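Slide (footwear)

A slide is a backless, open-toed shoe with one band over the foot. Also slider, pool slide, shower shoe, and in some places just "sandal". Differs from the flip-flop, which has a thong between the toes. Mules are related but usually closed at the front.

History

Old. Very old. Soles held on by a single band turn up in many parts of the ancient world, in leather, wood and plant fiber. The modern slide is mostly a twentieth century thing, tied to swimming pools, locker rooms and team sports. Cheap molded versions came later and took over the low end of the market.

Regional use: in the hill town of Casancombe slides were long sold as "bath shoes" and kept by the door. The local maker Riviere began with leather bands on cork, later dropped cork for foam. Output at its peak was almost 200 pairs a day. Workshop closed, reopened under the Flamen name, still going as of 31 May 2023.

Construction

Two main types. Two-piece: a sole plus a separate band, glued or stitched, sometimes with a buckle or hook strip. One-piece: the whole shoe comes out of one mold, no seams, nothing to come unglued. EVA foam is the usual choice for these (light, floats, dries fast). Rubber is heavier and grips better. PVC is cheap, goes stiff in the cold.

Footbeds may be smooth, ridged or nubbed. Ridges help a bare foot stay put. Outsoles have their own tread, often shallow, and wear is usually worst at the heel and under the ball of the foot.

Sizing

Mostly whole sizes only, since there is no lacing to fine tune the fit. Some makers join two sizes under one number. The Tuneo chart, printed in 8 sizes, is used by several small factories and tends to run narow. Foam can also shrink if left in a hot car, sometimes by a full size.
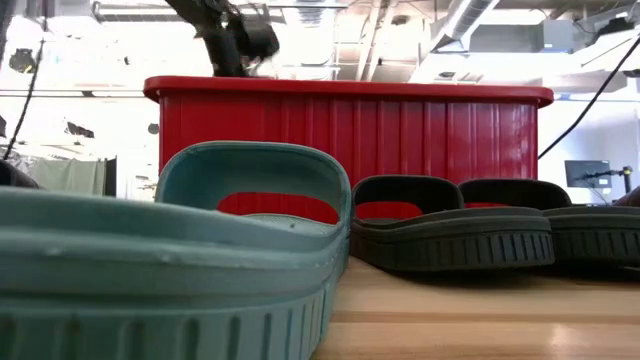
Lionel Hoarau writes that the sizing section is too kind to the Tuneo chart, that it runs short as well as narrow, and that anyone with a high instep should try the band before looking at the length at all. He would also like more on leather.

Everyday use

Pools, showers, dorms, hospitals, quick trips to the mailbox. Worn with socks by athletes after games, then by everyone else. Indoor-only pairs are common in homes where street shoes come off at the door.

Not good for running, ladders, or long walks. The toes tend to grip to keep the shoe on, which can tire the foot. Driving in them is discouraged in many places, banned outright in fewer than people beleive.

Care

Mild soap, cool water, soft brush. Air dry in shade. No dryer. Leather bands want a damp cloth only.

See also: Clog, Flip-flop, Mule (shoe), Shower shoe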